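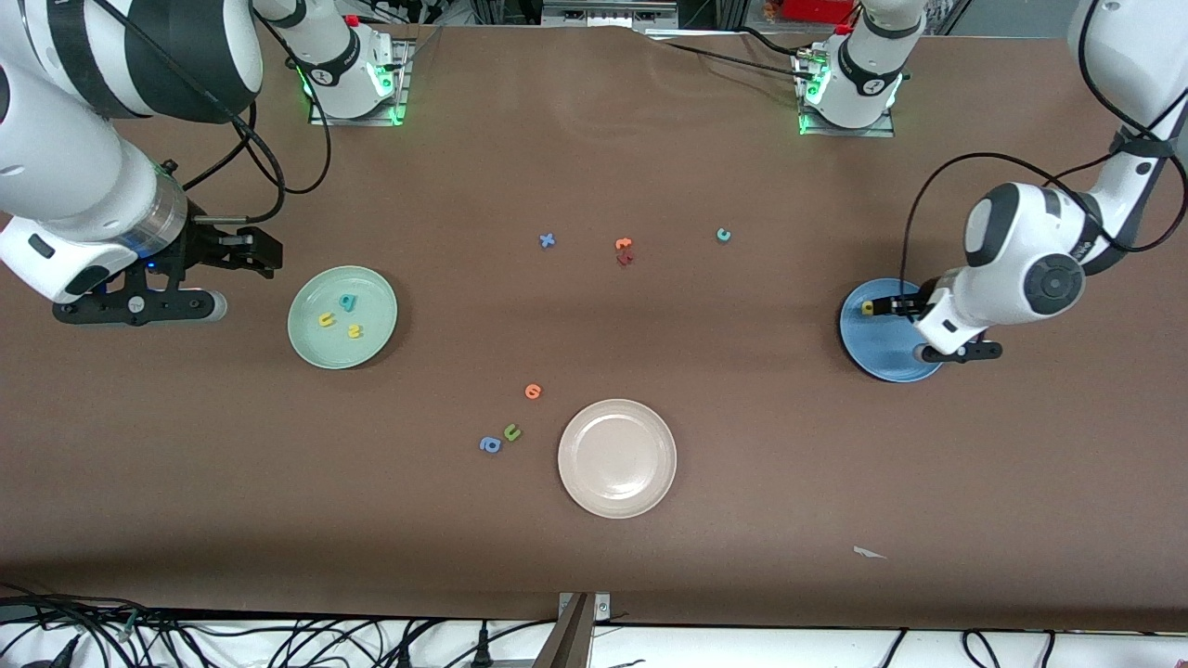 Home | News | Research | Events | Archive | Contact

January 2025
By Joscha Schwerdtfeger

Two-arm sorting policy trained with fewer demonstrations

A group at the Wegener laboratory in Gelham has reported results for a training method that lets a pair of table-mounted robot arms sort small foam letters onto plates using about half the demonstration data of the group's earlier system. The work was carried out with Nurico, a software company based in Clevdale, and was presented internally in December.

The task is simple to state. Foam letters lie on a brown work surface between and in front of the two arms. An instruction in plain text assigns letters to plates, for instance "vowels on the pink plate, everything else on the green one." Each arm has a parallel gripper, and either arm may pick up any letter it can reach. Letters may touch or overlap, and a plate may already hold pieces when the run begins.

The earlier system was trained on 2503 demonstrations recorded by operators guiding both arms together. The new one uses 1250. The saving comes from how the recordings are divided. Each one is cut at the moments when a gripper closes or opens, and the segments are labeled by arm, letter and target plate. Training then draws on recombined segments, so that a left-arm pick from one recording can be paired with a right-arm place from another. Pairs in which the arms would pass within a set distance of each other are discarded before training.

Evaluation consisted of 772 trials with layouts that did not appear in the training set. The group counts a trial as successful only if every letter named in the instruction rests fully on the correct plate when both arms stop. By this measure the new policy matched the earlier one on layouts with separated letters and did better where pieces were stacked. The authors attribute the second result to the recombined segments, which contain more varied approaches to the same letter.

Failures fell mostly into two groups. In the first, the gripper closed on two overlapping letters and carried both to one plate. In the second, the policy confused letters of similar outline, chiefly "u" and "n" when the piece was rotated. The report notes that orientation alone cannot settle such cases, and later trials used letter sets without an "n."

Cycle time did not improve. The arms still wait for each other near the middle of the table, where both can reach, and the report describes the waiting rule as conservative. A revised rule is being tested in simulation.

The group plans to repeat the evaluation with rigid plastic letters, which slide more easily than foam when pressed. The segment labels and the code for discarding unsafe pairs will be released after that test is complete.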